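Drudton Readers – what's coming up in June

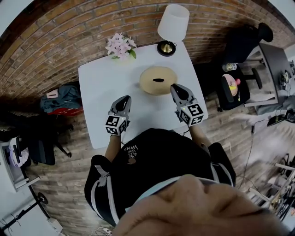 Next month's book is The Salt Ledger by Signe Bech, 3 hundred-odd pages but it goes fast. Two sisters, a failing ferry business in Llanos, a will that keeps changing. Abelardo has read it twice and won't say a word about the ending. Meeting is upstairs at the Wimcombe as usual, 7.30 start, chairs round the white square table so come early if you want elbow room. Library has six copies, two of them large print. Please dont sit on them, there's a queue.

Last month – Fidelina's pick, Cerkurico, split us down the middle. Raphaël gave up on page 93. Rafsan thought the letters in part two were the best thing we've read all year, I'm with him. Slow opening though, agreed.

Book swap raised £70, thankyou all. Leftover paperbacks are in the box by the stairs, help yourselves. Suggestions for the autumn list to me by the end of the month, short ones please!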